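About Gimix

Gimix looks after small robot cells. Setup, servicing, repairs, and the computer models that go with them. We're in Woden, in a shop unit behind the tyre place, roller door at the side. Eight of us on a full day.

We started out fixing grippers. Only grippers. Fingers that wouldn't close square, worn pads, cables rubbed through where somebody had zip-tied them too tight. After a while customers asked if we'd look at the whole arm while we were in there, and then the whole cell, and that's more or less the business now.

Our own cell

The one we get asked about most is Fito. Fito is our tidy-up cell — one arm, one gripper, one table — and it's where we try everything before it goes near a customer. It picks up desk things and puts them somewhere else. Pencils, cards, boxes, tubs. Sounds easy. Thin things flat on a table are a pain to pick up and we've spent more hours on pencils than we'd like to put on an invoice.

Fito exists twice. There's the real one in the back room, and there's the model of it on the computer. Any change goes on the model first. New finger shape, new home position, new speed limit, all of it. If the gripper clips something in the model we've lost a few minutes. If it clips something in the back room we've lost a finger set and probably an afternoon.

How we set it up

Base bolts first, checked with a torque wrench and marked with paint pen. Then the table height, measured at all the corners becuase no table is flat. Those numbers go straight into the model. Then we zero the joints, then the gripper: full open, full closed, halfway, and back again 20 times while someone watches the current reading.

Then reach. We work from the far edge of the table back toward the arm, and leave the containers till last. Containers get their own check.
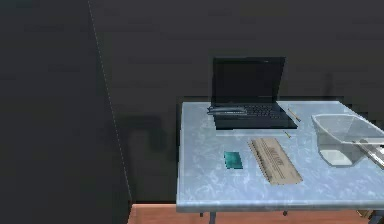
Rims are where it goes wrong. A clear tub is the worst of the lot for the real cameras, so the approach has to be right from measurements and can't lean on what the camera thinks it sees. We bring the gripper in high on an angle, stop at the rim, read off the gap, then go again slower. In the model we shift the tub a little each run and do it over. 18 positions for a new tub, and it has to clear every one of them before we copy the settings across.

We also leave clutter on the table on purpose. Laptop open, pencils wherever, something lying across the keys. A clean table tells you very little about how a cell will behave in a customer's office.

Looking after it

Every morning, before coffee if we're organised: wipe the finger pads, look along the cable, run the home move, listen. You get to know the sound. Grease and belt check once a month. Pads are replaced when the grip test slips, whatever the calendar says.

After any repair the model gets updated the same day. This is a house rule and we're strict on it. Last September we swapped a wrist bearing, shimmed the gripper out by 3 millimetres and didn't write it down. Model said fine, real gripper came down on the edge of a tub. Cracked tub, bent finger, long faces. The log sheet now hangs on the cell door with a pen on a string.

What we do for customers

— Setup of new cells, including bolting down, zeroing and the model
— Regular service visits, Woden and nearby
— Gripper repair, drop off or post it in
— Second opinions on a cell someone else set up. We're polite about it

Man is our other product, short for Manual. It's the service book we write for each cell: plain words, one job per page, with the settings as we left them. You keep it. If you move on to another service outfit, hand it to them, no hard feelings.

We don't do welding cells, paint cells or anything much bigger than a desk. Happy to point you to people who do.

Visiting

Open from 8 in the morning. Ring first if you want to see Fito running as it's often in bits on the bench. Parking out front is shared with the tyre place so please dont block their ramp. Gripper drop-offs go in the grey cabinet by the roller door, with a note saying what it's doing wrong and a phone number we can read.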